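The low cupboard, and what we put in it

In Gristdale the houses are narrow and most of them were built without any storage at all. People hung their coats behind the door and kept everything else under the bed. When I moved here in October I had two suitcases and thought this would not matter to me. By spring I was stepping over boxes to reach the window.

I began to ask people how they manage, and the answer was nearly always the same. They had bought a low cupboard. It stands against the wall at the height of a table, has two doors and a shelf in the middle, and takes all the things which have no other home. My neighbours have one for board games. The dentist in the high street has one in the waiting room, and inside are old magazines and a kettle.

Ro-un Yeo has been fitting out small homes for 11 years, first in Presitz and now from a workshop behind the station here. She does not like the word "organiser" and calls herself a cupboard person. Her first advice surprised me a little. She told me to open both doors fully before I put anything inside, and to leave them open until I had finished.

"People work with one door half closed and their elbow against it," she said. "Then they push things in where they cannot see, and after a month they buy the same thing again."

She is also strict about the top. A flat top at this height invites everything: post, keys, a parcel which came in the morning. She allows herself to use it while she is sorting, as a kind of second table, but at the end it must be clear except for a lamp.

The shelf is where most of us go wrong. One shelf across the middle gives two wide, low spaces, and these are good for flat things and bad for tall ones. Flat boxes can lie on their side of the shelf with the long edge to the back. Soft things in bags are more difficult, for a bag slides and takes the shape of whatever is next to it. Ro-un presses the air out with a flat hand, folds the opening under and puts the bag in last.

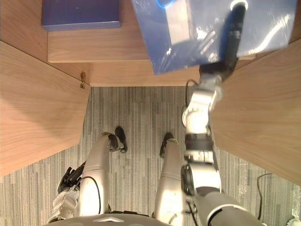
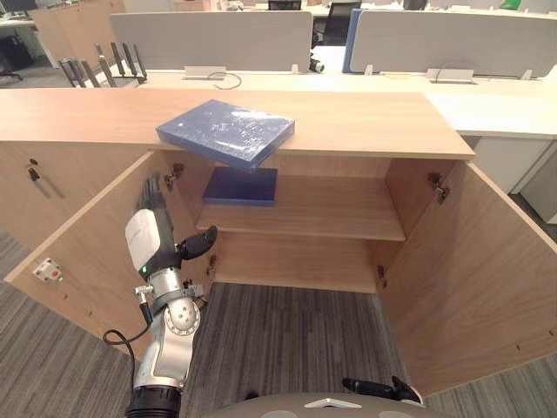
A light wooden cupboard during sorting. In the second picture both doors are open, with one flat box on the shelf and another blue item, in clear film, on the top.

Then there is the question of packaging. I had always kept things in their plastic film, with the idea that they stay cleaner. Ro-un is of two minds about it. Film is good for paper and for table linen used once a year, but it is slippery, and a pile of wrapped things will not stay a pile. She takes the film off everything she uses in an ordinary month. Bags she keeps only if one can see through them, at least a little.

Colour is more useful than I expected. A dark box in a pale cupboard is found at once, even in the evening, and two boxes of the same colour should not lie together. She has a customer, a retired teacher called Oh, who covers his boxes with wallpaper left from each room, so that the kitchen papers are in the kitchen pattern.

What does such a cupboard cost? The small maker Ledik, where Ro-un buys hers, asks 700 for the plain model with one shelf. It also builds an oak one to measure, with doors that fold back flat against the sides, and for this you pay 3299. I sat in front of the oak one for a long time. I bought the plain one.

It came in two parcels and I needed an evening to put it together - the left door still hangs slightly lower than the right. I have the sewing box on the shelf, the photographs beside it, and below them the winter blankets in their bags. The ironing board is still behind the door with the coats.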